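How Does a Robot Arm Pick Something Up?

At the Cendach shed, a workshop that neighbours share, people are building a pair of robot arms. They are using motors, brackets and a lot of screws. The first arm took 38 evenings to finish.

An arm works a bit like yours. It has joints where it bends, and each joint has a motor inside. A cable carries power and messages to the motors. At the end is the gripper, which has two fingers that open and close.

Your hand can feel if a cup is slippery. This gripper can't feel anything, so a small camera sits near its wrist. The camera looks out past the fingers, and the computer uses its pictures to work out where things are.

Jars are good for practice. They come in different shapes, and some have lids. Glass is tricky because light goes straight through it. A jar lying on its side is harder to grip than one standing up, as the fingers have to come in at a different angle. 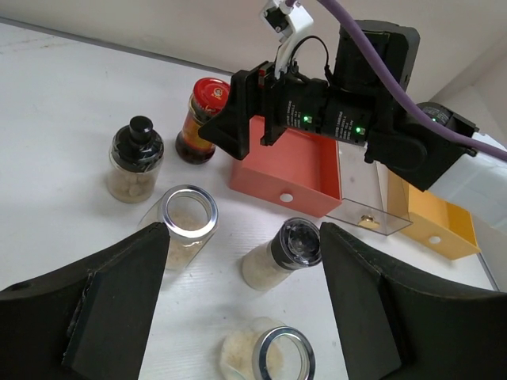
To teach the arms, a person moves them through a job many times. Each go is called a try. The builders have saved 258 tries so far, and every one goes into a folder named Amard. The computer studies them and looks for patterns.

Words to know
Joint: a place where the arm bends.
Gripper: the robot's hand.
Motor: a machine that makes things turn.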